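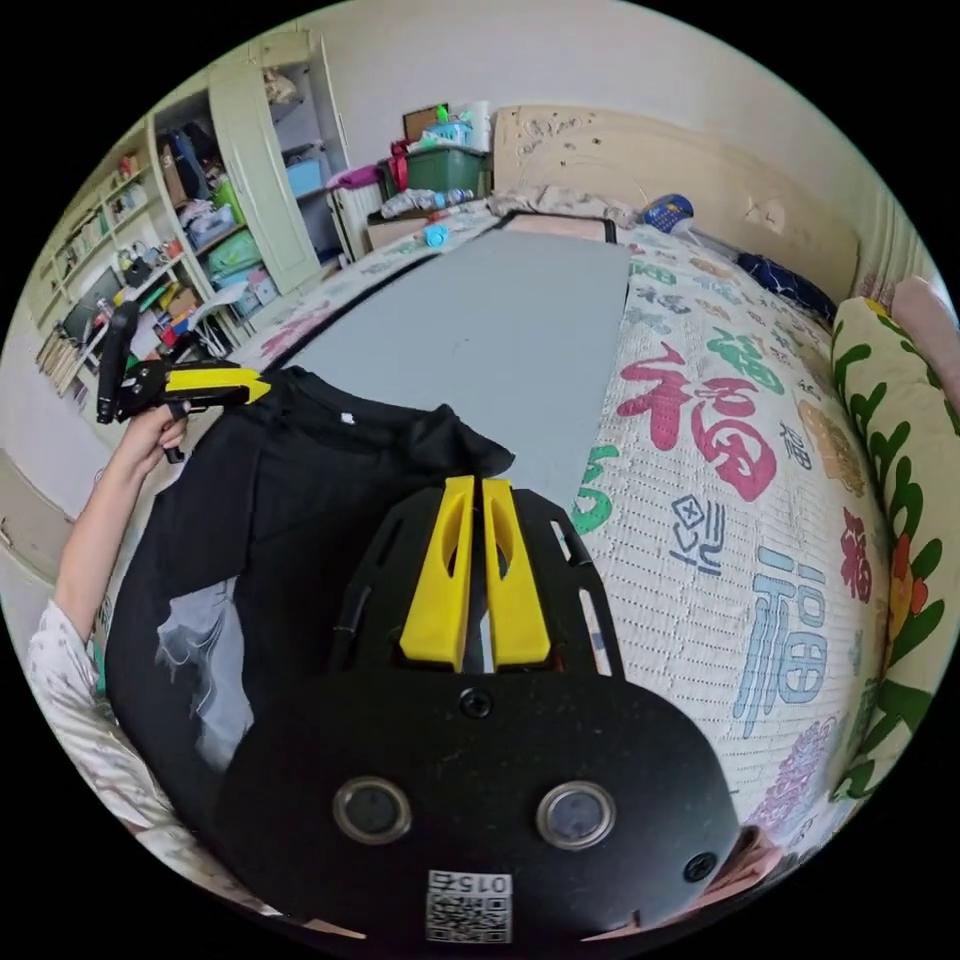 *Number 015, yellow fingers up.*

Quick one, typing with my coat still on. Buses.

The 39 has been cut. Well, "merged". The new timetable came in at the start of November and the 39 and the 56 are now one route that goes all round Cemcombe before it remembers it's supposed to be going to Trulelach. Used to be 40 minutes door to door if you were lucky at the lights. This morning, 90. I had a sandwich for lunch in my bag and I'd eaten it by the hospital.

I'm not against the hospital stop. People need the hospital stop. But the bus goes in, loops the car park, waits, and comes out by the same gate it went in at, and then does nearly the same thing at the retail park where nothing is open at 7.15 except the drive-through. Two people got off. One of them got back on, wrong stop.

Things I have learned so far:

- Upstairs front left is the warm seat. Upstairs front right has a draught from somewhere, could never find it.
- The app says "due" for anything up to eleven minutes. The sign at the stop says something else. Go with the sign.
- If the driver has the radio on you will be on time. No idea why this works.
- Don't sit behind the stairs in wet weather.

Raghda Khoury at work says get a bike. Raghda lives at the bottom of a hill and works at the bottom of the same hill. I live at the top of a different one. I did borrow her old Gruna for a week in the summer, the green one with the basket, and it was lovely going in, I'll give her that, all downhill past the reservoir with the sun comming up. Going home I pushed it. A man walking a spaniel overtook me and said "nearly there", and I wasn't.

So, bus. And I do like the bus, is the thing. I've read more since I gave up the car than in the five years before it. Got through the whole of a very long book about herring in October. You get to know the faces too – the woman with the cello who always pays for one and a half seats in apologies, the two lads who revise out loud for their plumbing exam (I now know a fair bit about expansion vessels). I don't want to lose all that over a car park loop.

Wrote to the council. Got a reply saying they'd had 124 comments and mine would be added to them, so 125 then. They're having a drop-in at the library, half five till seven, and if you're thinking how does anyone get to Cemcombe library for half five on the new timetable, yes. Will have to leave work early or get a lift. Might ask Raghda. She'll be on the bike.

What I'm going to say if I get there:

Put the hospital loop on every other bus. Or turn round at the bottom gate, there's a shelter there already with a bench in it. And bring back the early one, the 6.50, because the bakery shift has to get taxis now and that's half a morning's pay gone before they've started.

That last one matters more than my sandwich.

Other news, briefly. Still no word on the coat I left on the old 39 back in September, navy, one toggle missing, a Nassar's receipt in the pocket. Lost property is open Tuesdays only – sorry, *was* open Tuesdays, they've moved it to the depot. You get to the depot on the 56. There isn't a 56.

Anyone who wants to come to the library thing, leave a comment under this and I'll put the room up when they tell us what it is. If you can't come there are paper forms on the bus, in the rack behind the driver, undr the swimming leaflets. Bring your own pen.

Right. Coat off. Tea.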